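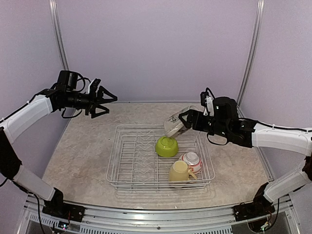

1/ OK I have to tell you all about the covered market in Fevcombe, I've been here two days and I've eaten my lunch standing up both times. So good!

2/ It's down the hill from the train station, behind the old post office. The sign over the door is tiny. Follow anyone with a wheeled bag and you'll be fine.

3/ Fish is on the left as you go in. Get there before 9 if you want the small sardines, they go first. I got a bag of clams and the woman threw in a fat bunch of parsley without my asking (and showed me on her fingers how many minutes to steam them).

4/ Cheese! Hélder Falcão has the corner stall with the green awning. He cuts you a taste of anything, then a taste of the thing next to it. I left with a hard sheep's cheese rubbed with paprika and a soft one that did not survive the walk home.

5/ Upstairs is the part I'd have missed if Ute Buschmann hadn't told me about it on the bus. Fabric, buttons, baskets, old enamel kitchen stuff. There's a date over the stairs, 1,866, painted with a comma in it like it's a price. I love it so much.

6/ I bought a blue enamel colander up there for 15. A bit chipped on one foot, sits crooked, perfect.

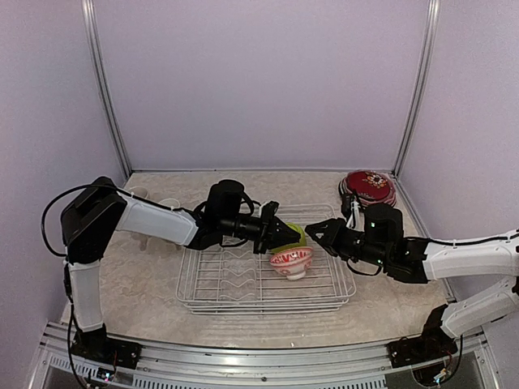 7/ Food counter: it's called Jomia, 2 people cooking, six stools, no menu. You get what came up from downstairs that morning. Mine was chickpeas with spinach and a fried egg, and then the same again today with cod in it. Bring cash.

8/ Somebody asked about the flea market. Different thing, it's out on the river road by the bridge and it's BIG, 80 stalls according to the board at the entrance. Lots of tools, records, lamps, a whole table of door handles. Haggling is fine and pretty friendly, I'm terrible at it and still got a brass handle for less than he first said.

9/ For parking at the flea market, the field past the bridge is free. I walked it from town along the water, flat the whole way, nice shade.

10/ If you're here in August, Kerstin Hellwig at the guesthouse says the covered market opens in the evenings too, with music downstairs and grilled everything. I'm already looking at trains, no shame.

11/ Oh, and the orange seller by the back door! Ask for the ugly ones. Cheaper, thin skin, so much juice I had it down both sleeves.

12/ Going back tomorrow for bread and more of that paprika cheese. Tell me what else to look for and I'll go find it.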